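Tenants' Group Questions Savings Claims Behind Brikthorpe "Flexible Desk" Plan

BRIKTHORPE, October. The Brikthorpe Office Tenants Association today released its review of the shared-desk program proposed by building owner Gronow, and said the numbers offered in support of the plan do not hold up well enough for any tenant to sign.

Under the proposal, 642 assigned desks across the Gronow-owned buildings downtown would be replaced by unassigned tables booked through a phone app called Plekura. Gronow has told tenants the change will cut their space costs and "free up the way people work." The association asked for the figures behind the first claim in the spring. It received a slide deck.

"I read it twice, and I still can't tell you where the savings come from," said Araceli Cisneros, who chairs the association. "There is a chart with an arrow going down. There are no rents on it. If my own bookkeeper handed me that, I'd hand it back."

The review, written by workplace analyst Josefien Nijs, goes through the deck and the draft lease terms side by side. It finds that the projected savings assume every tenant gives up floor space in the first year, while the draft lease gives Gronow the right to refuse any reduction before the third. It also finds that booking fees are left out of the comparison. Small firms would pay $3000 a year for access to Plekura whether their staff used it or not, and the fee can be raised with 30 days' notice.

Nijs was also unconvinced by the comfort claims. The deck says shared tables are "ergonomically equal" to assigned desks, and cites a survey of staff at Rarnholm, an earlier Gronow property. The survey asked whether people liked the new lobby. It did not ask about chairs, table height, lighting or noise.
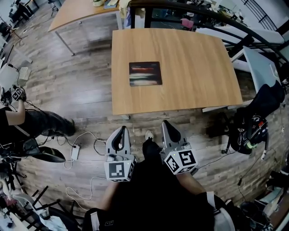
A light wood-grain table with a mousepad.

"A table is a table, fine," Nijs said. "But people who sit at one for eight hours want to know whether it goes up and down, who cleans it, and where their stuff goes at night. I looked for those answers in the lease and they weren't there. What I did find was a paragraph about penalties for leaving a mug behind."

Storage is a particular sore spot. The draft offers two lockers per small firm, in the basement, with access ending at 6 p.m. Damián Carrillo, whose bookkeeping practice has rented on the second floor for years, said his client files would not fit and could not legally be left out.

"They told me to go paperless," Carrillo said. "I'd be happy to. My clients bring me shoeboxes."

The association is not opposed to shared desks as such, and the review notes that some members with traveling sales staff may well be better off. It does object to being asked for signatures before the basic terms are written down. It is requesting three things from Gronow: a savings estimate for each tenant based on current rent, a cap on booking fees for the full length of the lease, and a trial on one floor with the results shared in full, including the complaints.

Gronow's leasing office, in a written reply to a draft of the review, called the deck "directional" and said detailed figures would follow once enough tenants had committed. The association considers that the wrong order and is advising members to hold off.

Members will discuss the review at an open meeting at 5:30 p.m. in the Brikthorpe ground-floor lounge. Tenants who have already signed a letter of intent are asked to bring a copy, as the wording seems to differ from one firm to the next.

About the Brikthorpe Office Tenants Association
The association represents small and midsize firms renting office space in downtown Brikthorpe. It takes no money from landlords or software vendors.

Press contact: Brisa Nava, Brikthorpe Office Tenants Association
Copies of the full review are available on request.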